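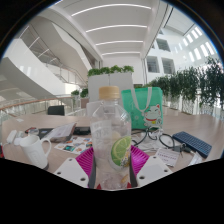 Complaint tracking log, Nondport public contracts portal. Opened Jan 10, 2026 under the category "Report a concern," sub-category "Purchasing." The reporter was trying to file a concern about a bottled water supply contract, the kind of clear plastic bottle with a slice of lime printed on the side, and could not get past the upload page. The attachment was a scanned invoice, two pages. The portal returned "Submission incomplete" and then went back to the login screen.

Status: Resolved, with follow-up
Priority: changed from Normal to High
Module: Clotell intake form

Entry 1
Reporter says the form was filled in with the "Keep my name confidential" box checked. After the error the box was unchecked and the text field was blank. No reference number was issued. Reporter asks whether any part of the complaint was saved and who can see it.

Entry 2
Checked the intake table. No complaint record was created. One draft was found with the contract number and no name attached. Draft locked. Access is limited to the vigilance desk.

Entry 3
Reproduced the error on a test account. The description field accepts 1000 characters on screen, but the Adex connector behind it rejects the form if the session has been open longer than 190 seconds. Short complaints typed quickly go through. Long ones do not. The attachment is not the cause.

Entry 4
Asked the reporter to write the text in a separate document, paste it in and submit at once. Reporter did this and got error 485, "Duplicate contract reference." The locked draft was holding the contract number. Released the draft and asked for one more try.

Entry 5
Submission accepted. Reference number shown on screen. Confidential box stayed checked. Reporter confirms the invoice opens and both pages are readable.

Entry 6
Session limit raised on the live form. Asfaw audit log reviewed for the locked draft: opened by the support account only. Reporter informed in writing.

Still open
The form still clears the confidential box when a session expires. Fix is scheduled for the March release. Until then the desk will check each new complaint by hand before it goes to the purchasing department.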